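Speaker notes: Handling returned and defective parts in small repair workshops
Speaker: Orestis Katsaros, Antoniadis Technical Training Service
Session length: 30 minutes, followed by questions

Opening

Good morning, and thank you for attending. I work in the parts and stores section of the training service, and my subject today is what happens to a component between the moment a customer hands it over and the moment a decision is made about it. The talk is intended for workshop managers and for those who keep the stores ledger. Printed copies of the Jotix return form are on the table by the door.

[Slide 2: title and outline. Do not read it out.]

Why the subject was chosen

In September the service reviewed the records of 21 member workshops. The review did not look at the quality of repair work. It looked at the paperwork attached to returned parts, and at where those parts were kept while they awaited a decision. In most workshops the repair itself was well recorded. The period before it was not. Parts arrived at the counter, were placed on a shelf or a bench, and were next mentioned in writing when somebody ordered a replacement.

Three consequences were found repeatedly. Parts still under guarantee were thrown away. Parts that had already been condemned were fitted again. Customers were given different answers on different days, depending on who was at the counter.

[Pause. Ask for a show of hands: who keeps a separate returns shelf?]

The receiving point

The first recommendation is that each workshop should name one receiving point. It need not be large. At Brurkulura, where the scheme was tried first, it is a single shelf with a lamp over it. A part is entered in the ledger before it leaves that shelf, and the entry is made by the person who received it. Entries made later by a colleague were the most common source of error in the review.

The entry should give the customer's name, the part as described by the customer, the fault as described by the customer, and the initials of the receiver. The receiver should not write down an opinion on the cause. That belongs to the inspection sheet -- a separate document with its own signature.

[If time is short, skip slide 6.]

Labels

Tie-on labels are preferred to adhesive ones. Adhesive labels come away from oily surfaces, and on small parts they tend to cover the maker's markings. The label carries the ledger number and nothing else. Several workshops had been writing the fault on the label as well, and then treating the label as the record. When the label was lost, so was the record.

Very small items, such as switches, fuses and terminals, should be placed in a bag with the label inside. Members have asked whether the bags may be used again. They may, provided the old label has been removed.

[Slide 7: trays]
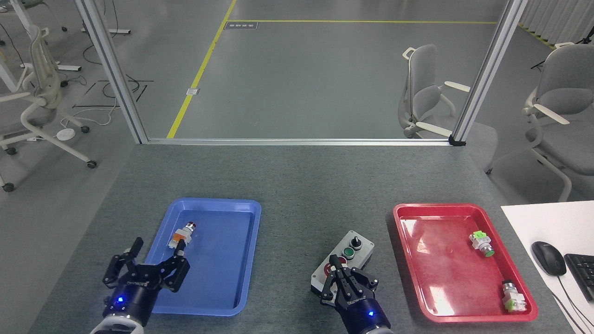 Photo: Antoniadis Technical Training Service, stores section

Trays are the second recommendation. Each state that a part can be in should have its own tray, and the colour should mean the same thing in every room of the building. The service does not prescribe which colours are used. Flastier, for instance, keeps to two only: one for parts awaiting inspection and one for parts that have been condemned. Anything passed as sound goes directly back to stock and has no tray at all.

What matters is that the meaning is written on the wall and that new staff are shown it on their first day. Colour alone should not be relied upon. Some staff will have difficulty telling certain colours apart, and a printed word on the rim settles the question.

[Mention the question raised by the Friday group on trays for wet parts. Refer them to section 3 of the handbook.]

Clearing

Trays should be cleared every Friday before closing. A part which has no ledger number at clearing time is held for one further week and then referred to the manager. It is not to be returned to stock, even where it appears to be new.

The handbook allows a condemned part to be kept as a training piece. It must then be struck out of the ledger and marked permanently. Paint is acceptable -- a label is not.

Questions and further material

The ledger template is available from the stores section in pads of 100 sheets. Workshops wishing to arrange a visit to Brurkulura should write to me directly, and visits are limited to one workshop at a time.

[Take questions. Collect unused forms before leaving the room.]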